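Three bins are enough

Most advice about sorting small household goods begins with a shopping list. You are told to buy drawer dividers, stacking boxes in four sizes and a label maker, and to give every kind of thing its own place. I have tried it. At one point I owned 15 small boxes, all with printed labels, and I still looked for the tape in three of them before finding it in a fourth.

My view is that most sorting jobs need three open bins in three different colors, set side by side on a clear table. Anything finer can wait, and a good deal of it never needs doing.

The table matters more than people expect. When I sort on the floor, things spread. When I sort on a table with other things already on it, the old pile gets mixed into the new one. A plain white top is best, as small dark items show up on it. 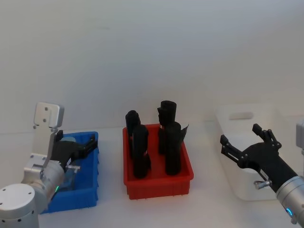 Color does the work that labels are supposed to do. Blue, red and white can be told apart from across a room, by a child, or by someone who has never been in the house before. A label has to be read, and it has to be right. My old ones went out of date within weeks and I never reprinted them. With color, you decide on the day what goes where. If the blue bin holds containers with caps this month and batteries the next, no harm is done.

Nektarios Mavromatis, who shared a workshop with me for years, disagreed with all of this. He wanted a lid on everything, and his argument was dust. He had a point about long storage. But a lid also hides what is in the box, and a hidden thing gets bought twice. I once paid 59 for a set of lidded boxes and ended up keeping the lids in one of them.

I also think tall things should stand up. Containers laid on their sides roll, and rolled things take more room flat than they do on end. Stood upright in a shallow bin, each one can be lifted out without moving the others. The rims only need to be high enough to stop things from tipping out — anything deeper and you start stacking, and then the bottom layer is lost.

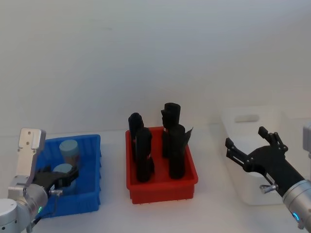
When to stop

Stop when the table is clear and every item is in a bin. Do not go on to sort the bins. If one of them annoys you after a month of use, split it then.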